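**Tremik roller blinds, pale grey**

Wide blinds for big back walls. Made to measure, up to 40 colours, pale grey is the one we sell most. Chain on left or right, tell us wich when you order. Brackets incl.
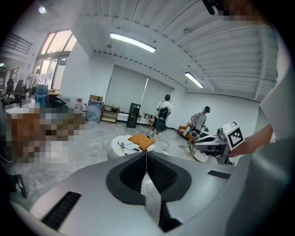 *Pale grey across the back wall, low white sofa in front.*

Good for showrooms, studios, upstairs offices. Wipe with a damp cloth, no bleach. Over 1,000 sold out of the Skidcombe warehouse.

Lead time two weeks, longer in September. Colour swatches free, max five per order. Measure twice pls, cut blinds cant be returned. Pickup Monday or we post.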